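Papers > Hardware > Graphics Benchmarks > Section 4

12 comments | 31 shares

4. Do vendor frame-rate claims hold up?

Fekberg's launch material for the Pledemero card promises twice the speed of the older Calten board. We could not reproduce this. Over 2,256 timed runs, the gain was clear only with frame generation switched on, and a generated frame is a guess placed between two rendered ones. Counting it as a full frame seems generous to us. Chisholm and Dow (Section 2) raise the same objection.

Price makes the claim harder to accept. At 800 dollars against 600 for the Calten, a buyer pays a third more for a gain that mostly goes away once the setting is turned off. Fekberg's own charts do not say which bars used it.

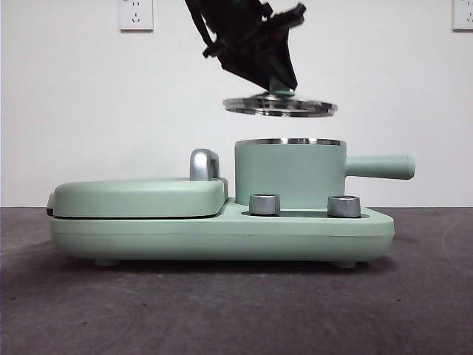

Figure 2. Round steel lid held by its mint-green knob in a black gripper.

Reflections were the other selling point, and we are not convinced by those either. The demo reel leans on chrome spheres, which flatter almost any ray tracer. Ordinary metal is a harder test. The lid in Figure 2 has bright white and gray bands, with darker rings close to the knob, and a renderer that smears the two together is easy to catch. Both cards smeared them at default settings. The Pledemero did so at a higher frame rate, and we doubt that many buyers would call this progress.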